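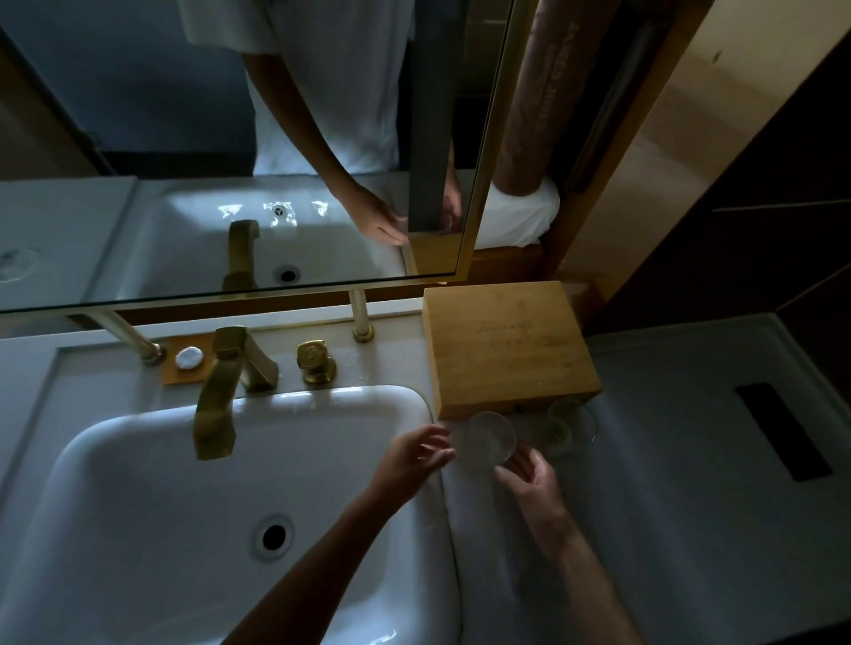
Remitmont Guest House: Bathroom Refit and Room Standards
Progress report to the Trallow Fund
Prepared by Gilang Siregar, Project Manager, Dirnent Hospitality Services

Summary

Work on the guest bathrooms continued through the reporting period and remains within the approved budget. The vanities on the upper floor are in place and in use. The lower floor is behind the original plan by some 20 days, owing to a late delivery of countertops, and is now expected to be finished in December. No change to the total grant is requested.

Vanities and fittings

The approved design has been kept throughout: a white countertop with a rectangular basin, a brass-colored faucet with a squared spout, and a separate handle set to the right of it. The large mirror has a slim gold frame and stands on two brass posts fixed to the countertop. The posts were the one item that required rework. In two rooms they had been set slightly out of line, and the contractor, Rweyemamu Interiors, reset them at its own cost.

The Fund asked in its last letter whether the brass finish would stand up to daily cleaning. Housekeeping has been instructed to use a soft cloth and mild soap only, and the cleaning products previously kept on the upper floor have been withdrawn. A first inspection found no marks on the faucets. One handle was loose and has been tightened.

Room setting

The standard setting for the vanity was agreed with the housekeeping team and is now used in training. A wrapped round soap is placed on a small wooden tray to the left of the faucet. The lidded wooden box goes to the right of the handle, with two clear drinking glasses in front of it. The remainder of the countertop is left free for the guest's own belongings.

Staff are asked to place the glasses last, using both hands, after the countertop and mirror have been wiped. In the first weeks the glasses were often set too near the basin, and breakage was higher than expected. The present position was adopted after 5 glasses had been lost on the upper floor. Replacements were taken from existing stock.

The lighting over the vanities remains under review. Several guests have described it as too low for shaving or applying makeup, particularly in rooms with dark wood doors. Dirnent has requested a quotation for brighter lamps using the existing fittings and will forward it when received.

Expenditure

Of the amount set aside for accessories and small fittings, 3,000 dollars has been spent on trays, boxes, glasses and mirror hardware. A further 2,000 dollars is committed for the lower floor. The saving on soap trays – a simpler model was chosen than the one first priced – has been moved to the line for plumbing repairs, as permitted under the grant terms.

Next period

Countertops for the lower floor will be installed first, followed by basins and mirrors. Housekeeping training will be repeated for staff who joined after the first session. The Fund's representative is invited to visit once the first lower-floor room is ready, and access can be arranged through the project office before 11 a.m. on any working day.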